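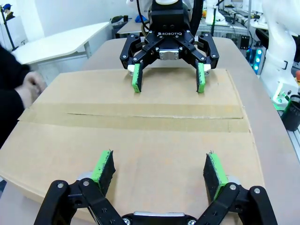

Flattened carton between the two grippers, tape seam up.

I have put off writing up the carton cell at Tralora until there was a full month of logs to look at. May is now complete, so these are my notes, mostly on the job itself and how it has changed for the four of us who used to do it by hand.

Background for anyone who has not read the earlier posts. We take back used shipping cartons, check them, strip what has to be stripped, and send the good ones out again. The line is sized for 2,000 cartons a day across all stations. The cell handles one step on one carton format: pick up a flattened box, turn it, present the seam for inspection, and put it on the keep stack or the scrap stack. Two arms work it from opposite sides. Vundow is the scheduler that decides what goes where, and it also writes the log.

The numbers first. The cell was offered 1,007 cartons in May, which is low because it only ran in the mornings. Of those, 840 went through with no one touching anything. The rest needed a hand at some point, and "needed a hand" covers everything from pushing a flap down to pulling the carton out and doing it the old way. Vundow records these as the same event. I have asked for them to be split.

A person on the old bench did 168 cartons in a morning without hurrying. The cell does fewer. This comes up in every meeting, and the comparison is fair as far as it goes. The old bench also had a wrist problem. Turning flat board over all day is a pinch grip with a twist at the end, and three of us had been through the physical therapist with it by last winter. On that measure the cell is ahead, since I now turn over a few dozen boxes on a bad morning.

What took the place of the turning is mostly staging. Someone squares up the board, checks which way the seam faces, and flattens anything that has sprung. Cardboard that has been folded once does not lie flat afterward, and a lifted edge of a quarter inch is enough to change where a finger lands. We all had this knowledge in our hands before and never had to write it down. It is now in a two-page staging sheet, which has been revised five times, and the fifth revision mainly puts back what the third took out.
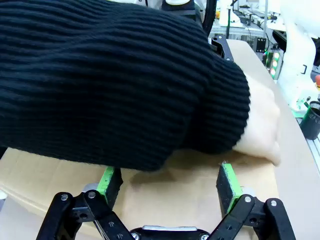 The staging sheet says to press from the middle of the panel toward the corners. I was taught it the other way, corners first, by the woman who trained me, and for stacking by hand corners first is better. For the cell it leaves a hump in the center and the fingers slide over it. It took me most of a week to stop doing it the old way.

There is also a rule about hands. Motion is stopped and confirmed stopped before anyone reaches in, and the person who stopped it is the person who restarts it. In practice this means a small job that takes three seconds has a stop and a restart wrapped around it. Multiply by a morning and you have most of the gap between the cell and the old bench. I would not shorten it. I would like better staging so that we stop less often.

Ashton Tawhiri came over from maintenance in the spring and now splits his time between the cell and the strapping machine. He keeps the pad log. The finger pads wear at the edges, because cut board is abrasive, and the foam starts to fray before the grip gets noticeably worse. His view is that they should be swapped on a count, whatever they look like. Mine is that we do not have enough data to pick the count. For now they are checked at the start of each run and the result goes on a clipboard, which Vundow knows nothing about.

On scrap decisions: the cell does not make them. It presents the seam and one of us calls keep or scrap from the screen. I had expected this to be the dull part and it is, in stretches. It is also harder than I thought to judge board without touching it. Soft board looks the same as sound board on a monitor. We tried calling everything from the screen for a week and the packers downstream at Harawira sent back more than usual, so anything doubtful is now pulled and flexed by hand.
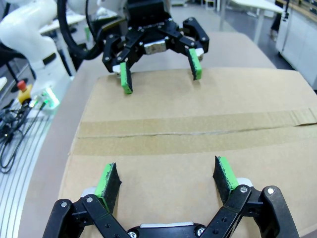 Tape is the other open item. Old tape over a closed seam is fine if it is flat. If it has lifted at one end, a finger can catch it, and then the carton comes up at an angle or the tape peels and the box is scrap anyway. The staging sheet says to run a thumb along it. Zuvosen, who did the integration, would like the tape check moved into the cell. I have seen the proposal and it adds one more motion per carton.

Staffing, as people have asked. There were four on the bench. There are two on the cell in the mornings, rotating hourly between staging and the screen, and the other two went to intake, which had been short. Pay grades did not move. The job title did, and "cell operator" is on the new badges. Whether the afternoon shift goes over as well depends on the June log, and I have not been told what number it has to reach.

Next on my list is the split in the intervention codes. I have drafted six categories and would settle for three.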